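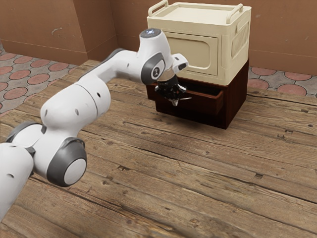
What is a plank floor? It is a floor surface made of long, narrow boards laid side by side over joists or a subfloor, with the boards fastened down, glued, or locked to one another.

Search this site Enter a term Go
Reading time: 2 minutes

Plank floors are among the oldest kinds of raised flooring still in regular use. The basic idea has changed little. What has changed is the number of claims made about it, many of which rest on thin evidence.

Origins

Popular histories like to give the plank floor a birthplace. The most repeated story puts it in the merchant houses of Hornthorpe, where a builder's account of 1610 lists "bordes for the upper chamber." The entry proves that boards were bought. It does not say they were laid as a floor, and Edmund Michalski, who edited the accounts, warned that the same word was used for shelves, shutters, and coffin lids. Upper floors of wood were in use long before that in any case. Ground floors were more often earth, stone, or brick.

Width and age

Wide boards are commonly taken as a sign of great age. The rule is weak. Wide boards came from large trees, and large trees ran out at different times in different places. Paavo Valtonen's survey of farmhouses in the Mindcombe valley compared 891 boards and found that width followed the distance to the nearest sawmill more closely than it followed the age of the house. Dealers in salvaged wood still price by width and still use the word "colonial" freely.

Saw marks are a better guide, though not a safe one. Straight marks suggest a pit saw or an up-and-down mill saw, and curved marks suggest a circular saw. Boards were also turned over, planed, and moved from one house to another - sometimes more than once.

Movement

Wood swells and shrinks with the moisture in the air, mostly across the grain. Gaps in winter are normal in heated houses. Sellers of engineered planks, which have a thin top layer of solid wood over a layered core, often call them "stable." They move less than solid boards of the same width. They do move.

Letting boards sit in the room before they are laid is standard advice. The usual figure is 2 weeks, and Sajib Mollah has pointed out that few guides say where it comes from. A moisture meter tells the installer more than a calendar does.

Sound and warmth

Plank floors are said to be warm underfoot. Compared with tile, they feel that way, as wood draws heat from the skin slowly. Claims that they cut heating bills should be read with care, especially where the boards lie over an open crawl space.

Related articles
Joist
Parquet
Pit saw
Subfloor
Tongue and groove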